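Encores have become a second program, and I think orchestras should cut them back. I went to nine concerts last season, most of them at Kitgate Hall, and every soloist but one played an encore. Two of them played three. By the time the Dellov Quartet had finished its last extra in July, the bus I wanted was long gone.

The usual defense is that an encore is a gift. I don't mind gifts. What bothers me is that the encore is now expected, by the hall and by the public, and the playing shows it. A pianist gets through a large concerto, bows four times, sits down and gives us a slow Bach movement we have all heard in the same spot from someone else. People clap for the concerto and then clap for the Bach, and the Bach is what they talk about on the stairs. 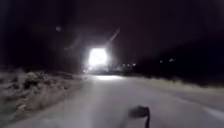 Disagree completely, wrote one reader when I said a shorter version of this in the Flumesier Festival newsletter. The encore is the only part of the evening where the soloist picks the music, and I'd give up the overture before I gave that up.

I take the point about choice. Programs are fixed two years out, and a soloist on tour may play the same concerto 200 times before dropping it. But if the choice matters that much, print it. Put the short piece on the program, before intermission, and let the orchestra go backstage and sit down while it is played. As things are, almost 80 players sit with their instruments in their laps looking at the floor.

There is also the matter of what comes before. A good performance of a late Mozart concerto leaves the ear in a particular place. I would like to stay there until the lights come up. An encore in another key, by another composer, wipes it out.
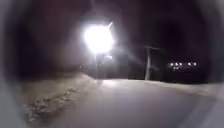 By the Kitgate Concert Column

Flumesier tried a rule of its own last summer: one encore, under four minutes, and none after a work that ends quietly. Ticket sales held up. A few people stood and clapped for a long time after the Schubert, and then they got their coats – some of them still humming it. I'd like to see the winter halls copy that rule for one season and ask the players what they think of it.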